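Hilfe & Rat > Handarbeit > Wolle und Garn

Zwiebelschalen: Warum wird meine Wolle so fleckig?

garnkorb_anne
April 2021, 1.546 Mal angesehen

Hallo zusammen, ich bräuchte mal euren Rat. Ich habe am Wochenende zum ersten Mal mit Zwiebelschalen gefärbt, zwei Stränge Sockenwolle von Drestum und einen Strang handgesponnene Schafwolle, den ich noch im Schrank hatte. Den ganzen Winter hab ich Schalen gesammelt, die halbe Nachbarschaft hat mitgesammelt, und ich hatte mich so auf ein sattes Goldorange gefreut! Die Sockenwolle ist auch richtig schön geworden, aber der handgesponnene Strang sieht aus wie eine Giraffe. Innen, da wo ich abgebunden hatte, ist er fast weiß, und außen gibt es dunkle Stellen, wo offenbar die Schalen direkt drauf lagen.

Gebeizt habe ich mit Alaun, und zwar 11 g auf 100 g Wolle, so stand es in der Anleitung. Die Stränge waren eine Stunde in der Beize und danach gleich im Farbsud. Die Schalen habe ich einfach dringelassen, weil ich dachte, da kommt dann noch mehr Farbe raus. 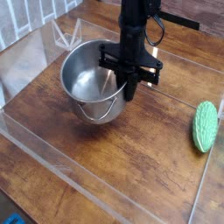
Muss man die Schalen vor dem Färben absieben?
Am besten gießt man den Sud durch ein Tuch, bevor die Wolle hineinkommt, denn wo Schalen am Garn kleben, wird die Farbe dunkler.

Den Satz oben habe ich inzwischen in der Sammlung hier gefunden, leider zu spät. Bleibt also die Sache mit den hellen Stellen. Kann ich den Strang noch mal färben, oder macht das alles nur schlimmer? Und muss ich dann wieder beizen? Er soll mal ein Tuch werden, ein großes, und ich mag ihn nicht wegwerfen, das war mein erster Strang vom eigenen Spinnrad. Danke euch schon mal!
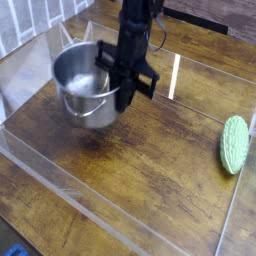 Gruppe Pflanzenfärben im Faltano-Handarbeitsforum

schafundschere

Hallo Anne, erst mal Glückwunsch zum ersten Sud, und wirf den Strang bloß nicht weg! Sowas passiert bei Handgesponnenem ganz gern. Ich tippe stark darauf, dass da noch Wollfett drin war. Gekaufte Sockenwolle ist fertig ausgewaschen, die saugt sich sofort voll, aber eine selbst versponnene Wolle braucht vorher ein ordentliches Bad mit Spülmittel, manchmal auch zwei. Mach mal den Test: ein Stück Faden in eine Schüssel mit lauwarmem Wasser legen. Schwimmt er lange oben, ist noch Fett drin.

Dann die Abbindungen. Die müssen so locker sein, dass du sie hin und her schieben kannst, ich mache immer eine liegende Acht durch den Strang. Wenn du stramm bindest, bekommst du Batik (auch hübsch, aber eben nur, wenn man's will).

Noch mal färben geht. Ich würde es so angehen:
Strang auswaschen, bis das Wasser klar bleibt.
Alle Bänder aufmachen und neu und locker binden.
Über Nacht in klarem Wasser einweichen.
Noch mal mit Alaun beizen, langsam warm werden lassen und im Topf abkühlen lassen.
In den gesiebten Sud, knapp unter dem Köcheln halten und ab und zu vorsichtig umdrehen.

Rühren wie beim Gulasch darfst du nicht, sonst hast du Filz. Und bitte auch keine kalte Wolle in heißen Sud werfen! Ich habe mir vor Jahren so einen ganzen Pulli ruiniert, 21 Stränge insgesamt, die hätte man hinterher als Fußmatte verkaufen können. Naja. Seitdem bin ich geduldig.

Ganz gleichmäßig wird es beim zweiten Mal vermutlich trotzdem nicht, weil die dunklen Stellen ja schon da sind und auch noch etwas dunkler werden. Aber in einem großen Tuch verläuft sich das sehr schön, gerade in kraus rechts.
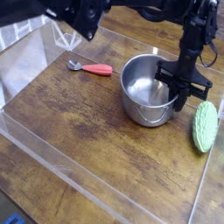
Luminița Ilie: Beim Beizen würde ich auf jeden Fall länger warten als eine Stunde. Ich lasse meine Stränge immer bis zum nächsten Morgen in der Beize liegen, auch wenn der Herd längst aus ist, und seitdem habe ich keine hellen Kerne mehr. Gerade dick gesponnene Garne brauchen Zeit, bis das Alaun in der Mitte ankommt.

Stimmt, das hatte ich vergessen zu schreiben, danke! Über Nacht ist besser. Meine Schafwolle von Prareo ist auch so ein dickes, festes Garn, die darf bei mir sogar zwei Nächte.

zwiebel_karl

Einfach schwarz überfärben, dann sieht man nix mehr.

mohairmarie

Hallo Anne, zum Waschen und Binden ist ja schon alles gesagt, ich werfe noch was zum Topf in die Runde, weil du dazu gar nichts geschrieben hast. Ist der groß genug? Die Wolle muss frei schwimmen können. Ich habe früher in einem viel zu kleinen Topf gefärbt, und da sahen alle meine Stränge aus wie deiner, egal wie gut gebeizt war.
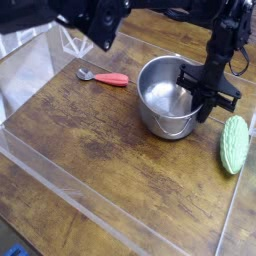

Das Material spielt bei Zwiebelschalen auch eine Rolle. In Eisen kippt das Orange ins Olivgrüne, und aus Aluminium kommt die Farbe manchmal etwas anders raus als gedacht. Mit Edelstahl bist du auf der sicheren Seite, am liebsten nehme ich so einen runden Topf mit gerolltem Rand und dünnem Drahtbügel, den kann man im Garten auch mal über die Feuerstelle hängen, und der Bügel klappt zum Arbeiten einfach nach unten weg. Zum Kochen nehme ich meinen Färbetopf dann allerdings nicht mehr, auch nach Alaun nicht. Der steht im Schuppen und hat da sein eigenes Sieb und seinen eigenen Löffel.

Falls dir der Strang am Ende zu dunkel ist, stell ihn doch mit einem helleren zusammen. Ich habe letzten August ein Tuch nach der Anleitung »Sheehan« gestrickt, 19 Streifen, immer Zwiebel im Wechsel mit Birkenblatt, und da fällt kein Fleck auf. Zeig doch mal, wenn er trocken ist!

garnkorb_anne

Ihr seid super, vielen Dank! Den Fadentest habe ich gleich gemacht – er schwimmt immer noch. Also wird heute Abend gewaschen, und die Schalen vom zweiten Beutel weiche ich auch schon mal ein.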